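Updated 2020-10-03. Please read before touching the hats.

# torkholm-hats

Notes and photos on getting soft hats onto wire stands, kept by the wardrobe room at the Torkholm in Ostdale. The full folder holds 263 photos, which is more attention than most of these hats got on stage.

## Before you start

Dark knit and twill collect lint the way the lobby collects umbrellas. Roll each hat first, folds included.

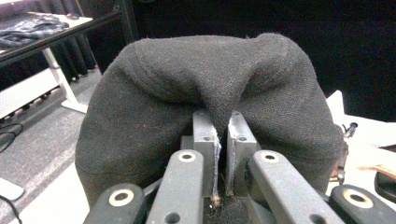
Then look inside for a name tag. Five hats have none and are filed under `orphans/`. Ritu Bhatt has views on who is responsible.

## The stand

Wire, domed on top, with a rod down the middle and a ring at the bottom. Put the stand on the table before you pick up a hat – both hands will be busy after that.

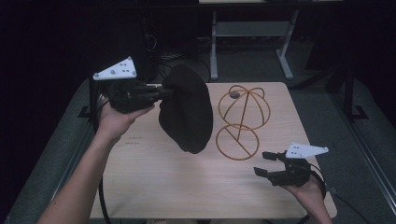
*Photo: Torkholm wardrobe room / Nataša Hoxha*

Old stands from Claswood are taller and live in the cupboard. Leave them there.

## Crumpled hats

A black hat that has been sat on becomes two lumps with no obvious front. Find the sweatband and work outward from it.

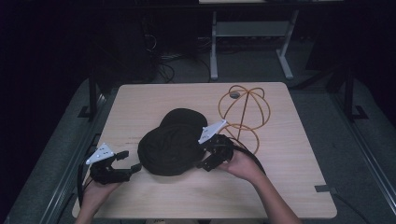 Steam is allowed for wool only. Three minutes, lid off, and log it in `steam.csv`.

## Caps

Caps go on last, brim facing the door. Don't stack them.

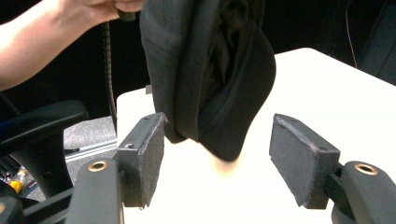
*Black cap held by the crown, brim curling down.*

## To do

- rename everything called `hat_final`
- return the Honorato box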